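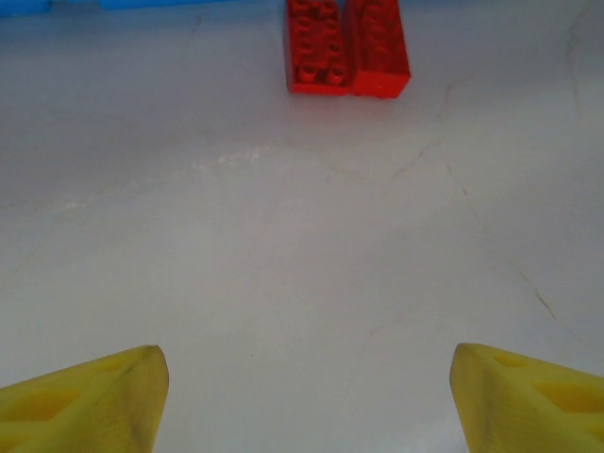 ## La superficie primero

Antes de guardar nada hay que mirar el tablero. El nuestro es claro y mate, y a estas alturas tiene manchas tenues, roces y alguna grieta fina. Paso un paño con jabón neutro, luego otro con agua, y dejo secar. El limpiador de Kesus que recomendó Guido Villa deja película y hace resbalar las piezas pequeñas – lo usé un mes y volví al jabón.

Los arañazos no se van con limpieza. Costel Softić propone lijar y dar una capa nueva. De momento prefiero aguantar hasta que moleste al tacto.

## El material sanitario

El botiquín de prácticas se guarda aparte del resto. El criterio es sencillo: lo que toca piel no comparte caja con lo demás.

El problema habitual es el estetoscopio. Si se dobla el tubo en ángulo cerrado, coge la forma y ya no la pierde. Conviene dejarlo en un lazo amplio, sin nada encima.

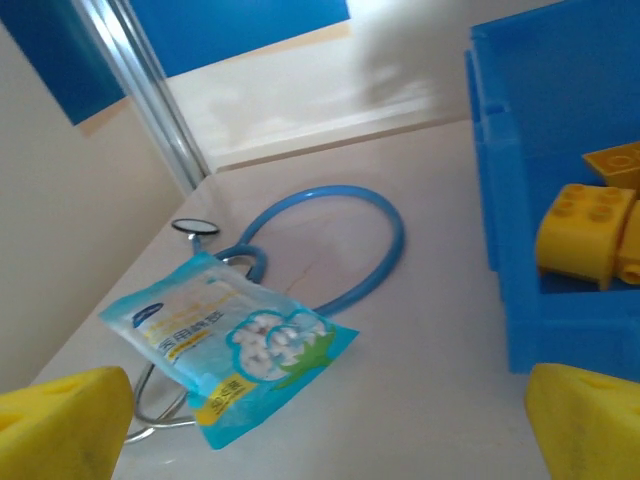 El algodón va en su bolsa original, cerrada con pinza y tumbada en el cajón de arriba. Compramos bolsas de 100 bolas; las de formato mayor no caben en el cajón Brerley sin forzar la guía. Las gasas, en sobre individual y con la fecha hacia fuera.

Las olivas y la campana se limpian con una toallita de alcohol después de cada uso. El tubo, con paño húmedo y poco más.

## Las piezas de construcción

Esta parte lleva más tiempo. Probé la caja única (una Grandley honda, referencia 688) y la descarté: para sacar una pieza del fondo había que volcarla entera.

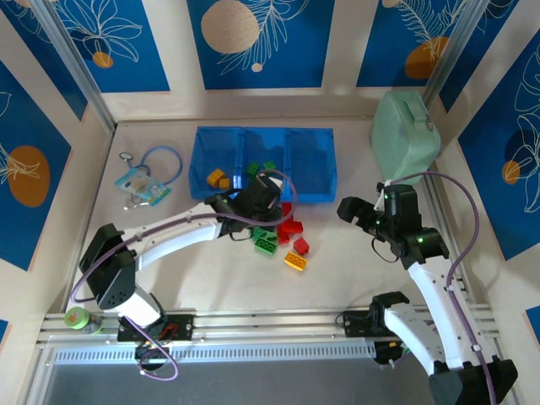 Clasificar por color es más rápido que clasificar por forma, aunque para construir sea peor. Con la cubeta azul de tres compartimentos el reparto queda así: las piezas amarillas a la izquierda, las verdes en el centro y el hueco de la derecha para las rojas, que suelen ser las últimas y se amontonan delante de la cubeta. Al ser translúcida se aprecia algo del contenido desde fuera, y de momento no le he puesto etiquetas.

Queda pendiente una tapa. La de Crăciun se queda corta 4 mm por el lado largo y no encaja. Costel cree que se puede recortar una de polipropileno; le pasaré las medidas cuando encuentre el calibre.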